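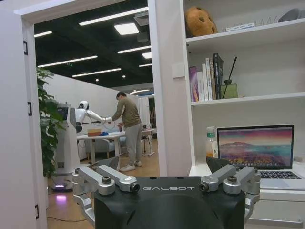
Gripper at the shelf, second robot next door with a man reaching toward its arm.

Shop Tips: Sharing a Room With a Robot

Quick ones, mostly learned the slow way. Posted Aug 14, 2022 by Sulastri Lumbantobing

Cables first. Off the floor or taped flat, specially near doorways. Wheels and feet both find them.

Hands near an arm? Motors off. Not paused - off. Same at Karden, same here, no exceptions for "just a second".

Drinks. Cap on, other shelf from the laptop. Better yet, other room.

Door open all the way or shut. Half open is the worst, the arm clips the edge.

Finger pads - wipe with a damp cloth, let them dry, then run. No solvent, it eats the rubber on ours.

Check joint bolts every 100 hours. Snug, dont crank. Write the hours on the sheet, we were at 154 once before anyone looked.

One person holds the stop button. Says "moving" out loud before anything moves. Feels silly for a day or so.

New shelf layout = first run at slow speed, nothing breakable in reach. Take the glass down untill you trust it.

Next up: labeling chargers.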